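February 2019

Well, I finally got myself to the movies again, after what must be the longest dry spell since the kids were small. The Pikcombe was running its winter matinees, and Vy Huỳnh had been after me for weeks to come and see the animated one with the lighthouse on the poster. I said I was too old for cartoons. She said I was too old to be making excuses, and she bought the tickets before I could think of a better one.

I should put down first that I had my doubts about the poster. It hangs in the window by the bus stop, so I have walked past it every morning for a month, and it shows the little girl, Sella, laughing her head off with a seagull on her hat and confetti coming down all over. You would think it was a birthday party. There is no party in the movie! There is no confetti either, and the seagull shows up for maybe one minute and never goes near her hat. I don't know who decides these things. I suppose they think that people won't take their children to anything quiet.

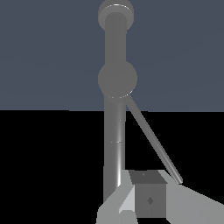

The movie itself

It is a quiet one, and I loved it. Sella lives with her grandfather, old Turley, who keeps the light on a rock so far out that the mail boat comes every other week if they're lucky. The light goes bad, and the two of them have to put it right before the herring fleet comes home, and that is very nearly the whole story. There is a long part in the middle where they just sit and eat soup while the wind blows, and I could have watched it for an hour. Turley blows on each spoonful exactly the way my father used to. I had to get out a tissue, and Vy passed me another one without looking over, so I think she was in the same state.

What I liked best was that nobody was made to be the villain. I kept waiting for a greedy harbor master or some such (there always seems to be one) and he never came. The trouble was only weather and old age, and that seemed like plenty to me.

I did have a complaint or two. The songs were not much. There was one about barnacles that went on and on, and a small boy in front of us announced that he needed the bathroom halfway through it and then changed his mind twice. And the ending came too fast. After all that lovely slow time, the fleet was home, everybody was hugging, and the lights were up while I was still feeling around under the seat for my glove. 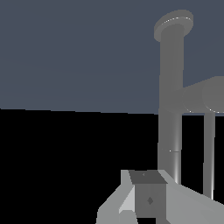
Gray post with its round cap

Afterward we walked over to Hứa for noodles – Vy says the name belongs to the owner's family, and she's been going there so long that they bring her tea before she sits down. We got to talking about the movies we saw as girls. She remembers a puppet one about a carp that frightened her so badly she slept in her sister's bed for days. Mine was the one with the talking clock, and the part of it I remember best is the poster. It had a dragon on it. I sat through the whole picture gripping my armrest and waiting for that dragon, and there wasn't one! I was 7, and I cried all the way home, and my mother told me that I ought to write to the studio. I wish I had. I have had a grudge against posters ever since, now that I think about it, and Vy laughed so hard she had to put down her chopsticks.

She thinks the Sella poster ought to have been the two of them at the table with the soup. I would have picked the stairs, with Turley stopping to catch his breath and the girl waiting for him a few steps up, pretending to look at something out the window. It would have told you just what you were in for. Then again, maybe we'd have been the only two people in the house.
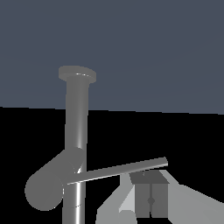
Odds and ends before bed

Ticket stub is in the blue tin with the others. That makes 43, going back to when I first started keeping them.

Found the glove, by the way. It was in my coat pocket.

Vy wants to go again before the matinees finish, to something with subtitles this time, and I said yes without any fuss at all. I must remember to bring my other glasses, and a cushion, as those seats have not gotten any softer. The noodles were very good and a little too salty, and I have been up for water twice already.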